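4. Remote Scoring and the Close Round

4.1 Material

The rounds analysed in this section come from two regional mixed martial arts promotions, Dresovari and Skomley, both of which use the 10-point must system and publish complete scorecards after each event. Title bouts and preliminary bouts were treated alike. Rounds that ended in a stoppage carry no score and were excluded, as were rounds in which a point deduction had been applied, the deduction being a matter for the referee and not for the judges. The final set comprised 2544 rounds. Official scores were entered from the commission sheets and checked against the results pages of the promotion concerned; where the sheet and the page disagreed, the sheet was preferred.

Broadcast footage was available for every round in the set. Dresovari supplied a clean feed without commentary. Skomley was able to supply only the programme feed, which carries commentary and, in some bouts, an on-screen strike count. The audio was removed before scoring and the strike count was masked. It remains possible that the programme feed favours one athlete through its choice of replays, and replays shown between rounds were therefore withheld as well.

4.2 Procedure

Each round was scored remotely by two licensed judges who had not been assigned to the event. Judges entered their scores in Skotamix, a scoring package already in use for judge education at the Paquette centre, and were required to submit a score before the next round would open. They could not pause, rewind or return to an earlier round. A written criterion (damage, effective grappling, aggression or area control) was selected for every score, in the order of priority set out in the unified rules.

Judges worked at a computer and were asked to keep the view at full size throughout. The reasons for this requirement are familiar from the literature on video review in other sports: a reduced window tends to conceal short strikes in the clinch, and it is in the clinch and against the fence that the live judge is most often unsighted. A judge seated at the cage has one angle, and for part of almost any round that angle is poor. The remote judge has the director's choice of angle, but loses the sound of impact and much of the sense of force. Neither position can be regarded as neutral.

4.3 Treatment of close rounds

A round was classed as close when the three official judges were not unanimous as to its winner. Unanimous rounds in which the margin alone differed were not treated as close, although they are of interest for the separate question of when a wider margin should be awarded. The distinction matters for the athletes. A split round may decide a bout, and in regional promotions a single loss may defer a contract offer or remove an athlete from the next card altogether.

Remote scores were compared with the official majority and, separately, with the dissenting score. Agreement with the majority should not be read as accuracy. There is no independent standard against which a close round can be marked, and the analysis is confined to the consistency with which the published criteria are applied - in particular, whether control time without damage is being rewarded beyond its place in the order of priority.

Figure 2. Keyboard and mouse on a long white desk.

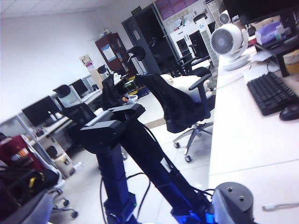

One judge consulted on the draft protocol objected that removing the sound had made the task artificial, and that a body kick which would have settled a round at cageside could pass on a silent feed as a glancing blow. The same judge considered the ban on replays sound and asked that it be kept.

The objection is a substantial one. Crowd noise is widely suspected of influencing scores in favour of the local athlete, and cannot readily be separated from the sound of the contest on a single programme track. The silent condition was retained for both promotions so that the two sets of rounds would be handled in the same way. Scores from the remote condition are accordingly reported beside the official scores and are not offered as corrections to them. No published result was referred back to a commission on the basis of this work.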